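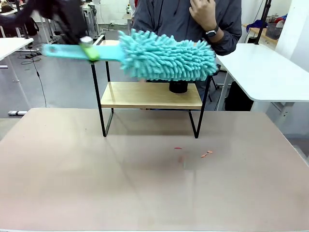

4.2 What gets moved and what gets dusted around

I went into the diaries expecting to write about how often people dust. It was the question on the grant form, and it's the question I got asked at every family dinner while I was doing this work. But frequency was a pretty dull column in the spreadsheet. People dust when company is coming, when the afternoon sun hits the TV stand, or when they're on the phone with someone who talks a lot. What kept pulling me back were the little notes about objects: which ones got picked up, which ones got nudged, and which ones sat still while the duster went around them like a stream around a rock.

Quick reminder on the material, for anyone skipping ahead from the introduction. Households in Prurudgate kept a dusting diary for a season, and we ended up with around 300 usable entries. Each entry had a time of day, a room, and a free space that said "anything you noticed." Doina Stan coded the entries first and I coded them second, without looking at hers. Where we disagreed we talked it out, sometimes for a whole morning. Raghda Bitar did the home visits and wrote the field notes I quote from below. I've changed the room details where a household could be picked out by its furniture (one family has a very well known harmonium).

Our starting scheme had a plain split between "lifted" and "not lifted." It lasted until the first batch of diaries from the Hourani Street apartments, where people kept writing things like "lifted the frame but only the front" or "held the vase with one finger and went behind it." Doina wanted a middle code and I resisted, mostly out of laziness, as it meant going back through everything I'd already done. She was right. We called the new code "tended," meaning the hand touches the object and the object more or less stays put. Tended turned out to be the biggest group by far for anything kept on a shelf or a small stand, and I'd have lost it completely under the old scheme.

So what decides it? Weight matters less than I figured. One diarist lifted a cast iron doorstop every single time and never once lifted a paper crane. Price doesn't explain much either, though people often brought it up when Raghda asked. The better guide was how easily the object could be put back where it belonged. If a thing has an obvious home, like a lamp on a doily or a bowl centered on a table, people pick it up without thinking. If it's part of an arrangement, where the exact angle is the whole point, they leave it and work around the edges. A woman who had laid out her late sister's thimbles in a spiral told Raghda she'd rather have dust than have to remember the spiral.

I want to stay with arrangements for a bit, because this is where our findings rub against the older housekeeping literature. The manuals in the Akard collection (see Section 3) are very firm about clearing a surface before you clean it. Take everything off, wipe from back to front, put everything back. I grew up with a version of this rule and I still feel guilty when I break it. In the diaries, hardly anyone follows it on a normal day. They follow it before a holiday, after a renovation, or when they're angry. One December entry reads, in full, "Took it all off. Argument with Dad." We coded that as a full clear and moved on, but I think about it a lot.

Furniture height and depth come into this as well. Tiered pieces are where the manuals and the diaries drift furthest apart. Take a stand like the one in Figure 2, with thin black metal legs and a light wood shelf on its lower tier. A long fluffy head of chenille fingers can cover most of the top level in one go, and it invites exactly the kind of broad, light sweep our diarists described. The lower level is another story. Anything that sits down there, even a short black cylinder like the one in the figure, has a tier over it and legs at the corners. Diarists with tiered furniture wrote "did the top" again and again, and the bottom shelf turned up mainly in the longer entries, the ones where somebody had sat down on the floor.

Sitting down on the floor deserves its own line in the coding sheet, and I'm sorry we didn't give it one. Raghda noticed it before I did. In her notes she writes that people change pace when they get low: they stop sweeping and start handling. Out come the old chargers, the board game with the split box, the framed certificate that never got hung. Several diarists lost the rest of the afternoon this way. If we'd only asked about minutes spent, those entries would have looked like very thorough dusting, and they were mostly reading old letters.

Tools shaped the work more than I expected, too. We never told anyone what to use, and the entries mention old T-shirts, socks worn like mittens, paintbrushes, feather dusters, dryer sheets, and the long-handled microfiber kind. Cloth users lifted more objects than handle users did. That makes sense to me from my own living room: with a cloth, my hand is already down there next to the thing, so picking it up costs me nothing. With a handle I'm standing a foot away and I'd have to lean in. One retired man switched tools halfway through the season, and his lifting dropped off so sharply that Doina thought we'd mixed up his pages with his neighbor's. We hadn't. I don't want to hang too much on a single household, and I can't say whether the tool changed his habits or whether he bought the duster because he was already tired of lifting.

There's a snag in all this that a reader of an earlier draft pointed out, and I think it's a fair one. A diary makes people pay attention. Somebody who has to write down "dusted around the clock" may well feel silly and lift the clock next time. We did see a bit of drift toward lifting in the early weeks, and then it faded, which I read as people getting bored with us. Raghda is less sure. On her visits she found clean circles under objects that the diaries said hadn't been moved, and she thinks some lifting is so automatic it never makes it to the page. The Besteck coding sheet we borrowed for the visits has no box for evidence like that, so it lives in her notes.

What I'm comfortable saying is fairly modest. In these homes, dusting is a run of small decisions about which objects can be disturbed, and the decisions are steadier than the schedule is. People who couldn't tell Raghda when they'd last dusted could tell her right away which shelf she shouldn't touch. Next I look at how those shelves got assigned inside a household — who was allowed to move whose things — and there the thimbles come back in, along with the harmonium.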